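Used Car Inspection Checklist – Trade-In Intake, Hiltholm Lot

Car: Corik five-door, manual, gray
Odometer: a little over 131 thousand miles
Inspector: Alun Gronow
Second check: Solange Tremblay
Bay 2, started 9:15 a.m.

Mark each line OK, WATCH, FIX or N/A. Write a comment for anything that is not OK. Comments go on the customer copy, so keep them readable.

1. Paperwork

1.1 Title matches VIN plate – OK
1.2 Service book present – WATCH. Stamps stop two owners ago. There are loose receipts from Haugland for oil and one set of front pads. Nothing for the timing belt.
1.3 Open recalls – OK, none listed.
1.4 Both keys – FIX. One key only. The price of a second key comes off the offer.

2. Outside

2.1 Panel gaps – OK
2.2 Paint – WATCH. The rear left door has been resprayed. The color is close but the finish is duller in daylight. No filler found with the gauge.
2.3 Glass – OK. Small chip low on the passenger side of the windshield, outside the wiper area.
2.4 Lights – FIX. Right brake light out. Try the bulb first, then the holder.
2.5 Rust, sills and arches – WATCH. Surface rust on the inner lip of both rear arches. Sills are sound when tapped.
2.6 Hood and trunk catches – OK

3. Inside

3.1 Seat belts, all five – OK. Pulled out fully and released. The rear center is slow to go back but locks when tugged.
3.2 Seat rails and locks – OK
3.3 Driver's seat cover – WATCH. Outer bolster worn through to the foam. Dark blue dye has come off on the lighter fabric, which is common with denim. Cleaner took some of it out, not all.

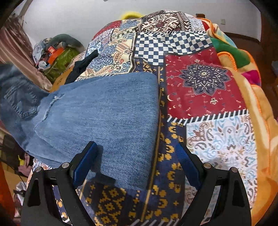

3.4 Dash warning lights – OK. All come on with the key and go out after start.
3.5 Heater and fan – FIX. Fan works on the top speed only. Likely the resistor.
3.6 Air conditioning – WATCH. Compressor engages, air is cool but not cold. Not regassed yet.
3.7 Smell or damp – OK. Lifted all four mats. Spare wheel well is dry.
3.8 Personal items removed – OK. Sunglasses, a phone cable and some clothes from the trunk were bagged and handed back at the desk. Owner signed for them.

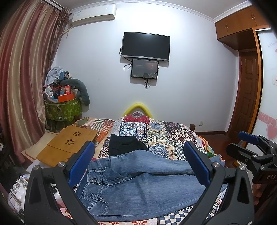
4. Under the hood

4.1 Oil level and condition – OK. Level is in the upper half of the stick.
4.2 Coolant – WATCH. Slightly low. No oil in it. Top up and look again after the road test.
4.3 Battery – OK. Virnau battery, terminals clean, passed the load test at 408 CCA.
4.4 Belts – FIX. Auxiliary belt is cracked across the ribs. Timing belt has no record, so treat it as due. Do both in one go, along with the water pump.
4.5 Leaks – WATCH. Light misting at the rocker cover. Nothing dripping.

5. Brakes, tires and steering

5.1 Front pads and discs – OK
5.2 Rear shoes – OK. Drums have a lip but are within limits.
5.3 Brake hoses – FIX. Front left hose is perished near the bracket. The car is not to leave the lot until this is done.
5.4 Parking brake – WATCH. Holds on the ramp but comes up 14 clicks. Adjust.
5.5 Tires – WATCH. Fronts are fine. Rears are legal but worn on the inside edge. Check the alignment before fitting new ones.
5.6 Ball joints and rack – OK

6. Road test

6.1 Cold start – OK
6.2 Clutch – OK. Bites a bit high. No slip in fourth uphill.
6.3 Gearbox – WATCH. Slight crunch into second when cold, gone by the end of the drive.
6.4 Noise – WATCH. Hum from the rear at a steady 50. Could be the tires, could be a wheel bearing. Recheck after the tires are changed.
6.5 Engine pull – OK. Smooth to 3,000 rpm and past it. No smoke.
6.6 Coolant recheck – OK. Level had not moved after the top-up.

Second check comments (S.T.)

Agree with most of the above. I would move 6.4 from WATCH to FIX. I spun both rear wheels on the lift and the right one is rough by hand. Order the bearing now – the wait on these was long in January.

On 1.2, the owner has been asked to look for a belt invoice. If one turns up, it has to show the mileage. A verbal answer does not change the line.

On 2.2, please say on the windshield card that the door has been painted. A buyer will spot it.

Result: HOLD. Not for sale until 2.4, 4.4, 5.3 and 6.4 are closed and signed. Items 3.5 and 5.4 can be done during the same visit to the workshop. Second key to be ordered by the front office.

Copy to sales desk, copy in the car folder.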